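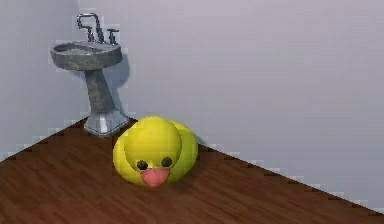
致：Jolene Merrick
由：Nektarios Karagiannis，格鲁德利（Grudley）旧区变迁图录项目
日期：2026年4月22日

Jolene，您好：

您上次来信问，项目是否“仍在进行”。仍在进行，只是进行的方向偶尔和申请书不太一致。以下按您给的表格顺序汇报，表格里那栏“社会影响（请量化）”我放到最后，容我再拖几段。

先说照片。申请书承诺收集2000张反映本城变化的新旧照片，目前入库1535张，其中199组能做到新旧同角度对照。剩下的照片并不难找，难的是让持有人承认照片里拍的是哪条街。罗特街（Rothe）的老住户为一张渡口照片争了整个下午，最后一致认定那是别的城市，照片退回原主，原主很不高兴。

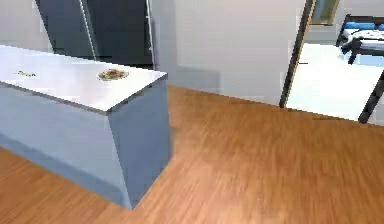 对照拍摄方面，锡恩尼斯码头（Sirnness）一带已全部完成。旧鱼市现在是停车楼，旧停车楼现在是公寓，旧公寓现在是一块写着“即将呈现”的围挡。围挡本身也有些年头了，我们给它单独建了条目。原定从钟楼顶上复拍全景，可惜钟楼产权方要求我们先买一份保险，保费比相机贵，于是改从对面坡上拍，天际线略矮一截，观感上倒比较符合本城近况。

贡达戏院（Gunda）拆除前的内部记录做了一半。施工方把拆除日期提前，通知寄到了戏院，也就是寄到了工地。门厅和楼座拍齐了，后台没有。我们正向几位当年的灯光师借私人照片，已有两位答应，一位说要先找到阁楼的钥匙。 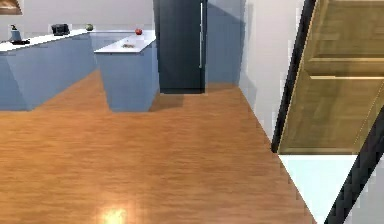 口述访谈录了20段，文字稿整理出大半。受访者普遍认为城市变化最剧烈的年份是自己搬走的那一年。这个结论我们没有写进分析，但建议您留意。

经费使用正常，唯一超支的是扫描。旧相册的胶粘页比预想的顽固，只能逐页处理，外包商按页收费，态度十分愉快。我们从差旅里挪了一部分补上，调整表随附，请您签字。印刷费尚未动用，因为图录尚未定稿；图录尚未定稿，因为书名还没有通过。目前的候选书名里有“变迁”“印记”“回望”三个词，排列组合都试过了。

网站图库四月上线测试版，可以左右拖动滑块比较新旧。手机上滑块会连页面一起拖走，正在修。
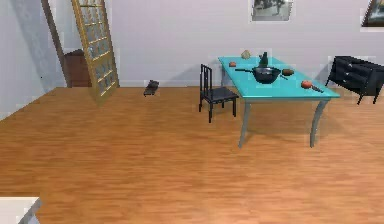
图：绿松石色台面的桌子，上有一只黑色炒锅式平底锅

下一阶段的工作：补齐戏院后台资料，完成剩余文字稿的校对，把罗特街的街名标注定下来。最后一项需要住户签字确认，所以我申请将期限顺延一个季度，理由在附件二里写得比较体面。

关于“社会影响（请量化）”：图库测试版收到的第一条留言，是问我们能不能把他家门口那棵树种回去。我已转给市政绿化处，对方回了一封自动邮件。

附件：经费调整表、延期申请、对照照片清单。

Nektarios Karagiannis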